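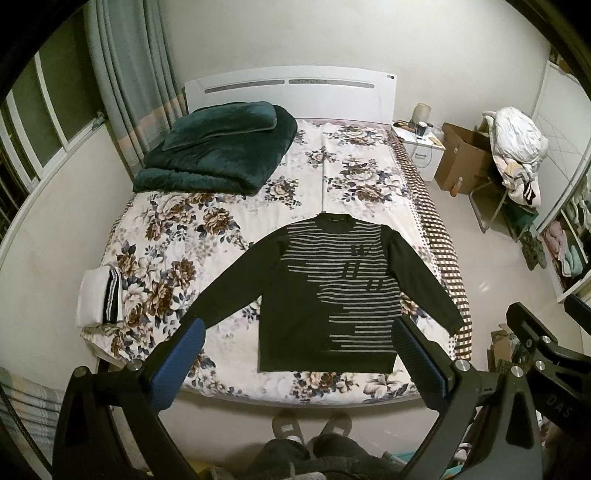 Category: Home & Gadgets > Will a robot ever do my ironing?
Last updated: August 20, 2026
Posted by kettle_on

Right, so can any of these machines fold a jumper yet? I've got nine of the things on the go in this house and I'd hand over good money never to fold another sleeve. My sister-in-law swears it's two years off. I say she's dreaming!

mossy_brick
She's dreaming. We've got a Kultex arm on the packing line at work and it's brilliant with boxes, but give it anything floppy and it just sort of pets it. Boxes stay put. Sleeves don't.

Prular_fan
Bit harsh, mossy. I saw the Clendico demo in March and it did 17 T-shirts in a row, no help. Slow, yes, but who cares if it's slow when I'm down the pub?

mossy_brick
T-shirts, all the same size, on a bare table! Try it on a bed with a big flowery bedspread and a blanket in the way, then we'll talk.

kettle_on
That's my worry too, a black jumper laid out flat with both arms spread is the easy bit and someone still has to lay it out. Also what do they cost??

Prular_fan
£3252 for the Pintér one, last I looked. You'd have to really hate folding.

kettle_on
I do really hate folding. Not that much though. Does it do socks?

mossy_brick
No.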